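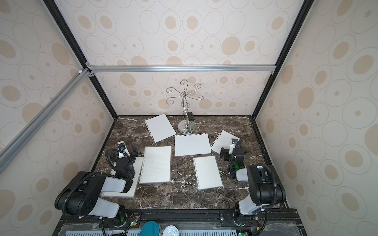 Fig. 4-1. Both arms at the paper, with the stand at the back of the table.

Section 4. Running the Paper Demo on an Open Day

If you've made it through the first three sections, your two arms are bolted down, they answer when you call them, and you're probably itching to show them to somebody. Good! This section is about doing exactly that. I wrote it after our open day at Clotholm, where the Gendon cell (two arms, one table, a lot of stationery) was one of the stops on the tour, and most of what follows is stuff I wish I'd had on a sheet of paper that Monday morning.

The demo itself is called Phelan in the task menu. The arms work on sheets and notepads lying on the table, first spread around any old way, then brought closer together. It sounds like nothing. People love it. Paper is something everybody has fought with at a desk, so they get what's hard about it without a speech from you.

4.1 What you need on hand

- The Gendon cell, powered and homed (see Section 3)
- A handful of white spiral notepads, ruled or blank, in more than one size
- A few single sheets with the binding holes still on them
- The weighted stand for the back of the table
- The stop button on its long cable, so you can hold it while you talk
- The Findow tablet, charged, with the task list loaded

A word on the notepads. Get cheap ones and get plenty, because the corners go soft after a day of being pinched and a soft corner behaves differently from a crisp one. I keep a fresh pack under the bench and swap at lunch.

4.2 Before the doors open

1. Wipe the tabletop with a dry cloth. Grit under a sheet will make it skate in ways that surprise you.

2. Put the stand near the back center of the table. Our stand is a chrome one with curly hooks and it carries a couple of little glass jars. Phelan treats it as something to stay clear of, and visitors seem to enjoy watching the arms work in front of it.

3. Check that both arm bases are tight on the front rail. Put a hand on each one and push. If anything shifts, stop and go back to 2.6.

4. Look at the cable conduit on each arm. It should loop freely over the shoulder and not be pinched in a joint.

5. On the tablet, open Findow, choose Phelan, and tap Load. You should get layout code 1358. If you get 1443 you've loaded the two-table version, and the arms will reach for a table you don't have. Tap Back and pick again.

6. Run one full cycle with nobody watching. I know you'll want to skip this one. I skipped it once.

CAUTION: Keep hands, sleeves and lanyards out of the enclosure whenever the arms are enabled. Visitors lean. Put your floor tape down a good step farther back than you think you need.

4.3 Laying out the paper

7. With the arms disabled, scatter the notepads and sheets over the middle of the table. Different angles are fine, and so is a bit of overlap. Don't square them up! A tidy starting layout makes for a dull demo and the first few people through will wonder what the robot is for.

8. Leave the area right around the foot of the stand clear of loose sheets. A notepad near it is fine.

9. Step back, tell people you're about to start (out loud, every time), and enable the arms.

NOTE: For a harder run, put out one big lined sheet and one small pad and leave it at that. Fewer things on the table sounds easier, but a single sheet has no stiffness to it, and both grippers end up working over the same piece of paper. I save this one for people who've hung around and are asking good questions. 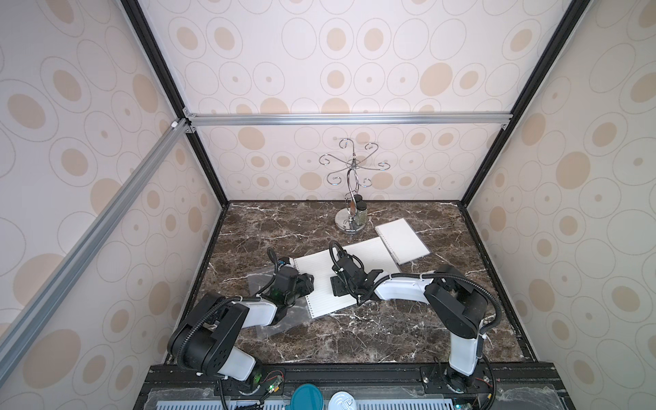

Fig. 4-2. Single-sheet layout: both grippers at the lined sheet, small pad to the right of the stand.

10. While the single-sheet layout is running, talk about the second gripper. Most visitors watch whichever arm is moving fastest and miss what the other one is up to. I like to say "keep your eye on the left one for a minute" and then shut up and let them look.

11. If a sheet slides to where neither arm can reach, let the cycle time out. It takes 19 seconds, which feels like a year with a crowd in front of you — have something to say ready. Then disable, move the sheet, and start over from step 9.

12. If a gripper holds on to the paper when the cycle ends, don't tug. Tap Open on the tablet for that arm and wait. Tugging tears the holes, and it also teaches every kid in the room that pulling things out of a robot is okay.

4.4 What to say while it runs

You don't need a script, and I'd steer clear of one, but a few things went over well with our groups.

Tell them what the wrist cameras are for. People assume the arms know where everything is, and they perk up when you explain that the view from the wrist is part of how an arm lines up on the edge of a page. The small green light at the gripper gets asked about too. On our cell that means the camera is live, nothing more exciting than that.

Tell them why it's slow. Phelan runs at a reduced speed on open days and you should leave it there. I was asked to "turn it up" by roughly 21 people and I gave them all the same answer: it'd be faster and you'd be standing out in the hallway.

Admit when it misses. It will miss. A gripper comes down a hair off and closes on air, or catches two sheets when it was after one. I used to rush to reset when that happened and I've quit doing it. Let the arm try again. The groups that saw a miss and then a second go stuck around longer than the ones who got a clean run.

And please let people ask about the wallpaper. They will anyway. The enclosure walls have a big pattern of ovals and circles on them, and you can swap the panels for another pattern if you like (see 7.2), as long as all three match when you run Phelan.

4.5 The overlapping notebook round

This is the one I'd finish each group on. It's got a bit of everything in it.

13. Disable the arms and clear the table down to three ruled notebooks.

14. Lay them so they run from the left of the table toward the stand, with the middle one resting partly on its neighbor. Turn each one a little differently.

15. Enable, and start the round from the tablet with Phelan / Overlap.

16. Watch the right arm when it comes down on the top edge of a notebook. A light press is normal. If the arm buzzes or the pad starts to buckle, hit stop and lower the press setting by one notch in Findow.
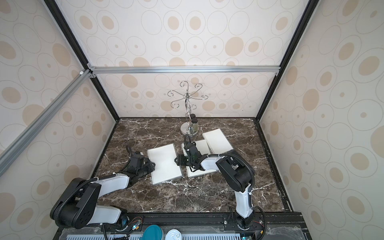 How many people should I let stand at the cell at one time?
Six or seven is comfortable if you're on your own, and you can go to a dozen if a second person is holding the stop button while you do the talking.

17. When the round ends, both arms go back to rest by themselves. Wait until they've quit moving before you say "any questions," or you'll have elbows over the rail.

CAUTION: The electronics along the front rail are open on this cell. Wires at the base of the left arm are easy to snag with a bag strap. Keep bags on the floor behind the tape, and keep drinks out of the room altogether.

4.6 Between groups

18. Disable the arms, then flip through the notepads and pull any with bent corners or stretched coils.

19. Feel the shoulder joints with the back of your hand. Warm is fine. If a joint is too hot to keep your hand on, give that arm a rest and tell the next group about the wrist cameras for a while.

20. Check the tablet battery. Ours dropped fast with the screen at full brightness, so I turned it halfway down after lunch and nobody complained.

4.7 Shutting down at the end of the day

21. Run the arms to rest, tap Park All, and wait for both to settle before you cut power. If you cut power first, the arms sag onto the table, and a sagging arm will put a nice crease in whatever's under it.

Leave the stand where it is if you're running again tomorrow. Take the paper off, though. Sheets left overnight curl a little, more so in February with the heat on, and a curled sheet is a lousy thing to start a morning with.

Settings for press force and timeout are covered in Section 5.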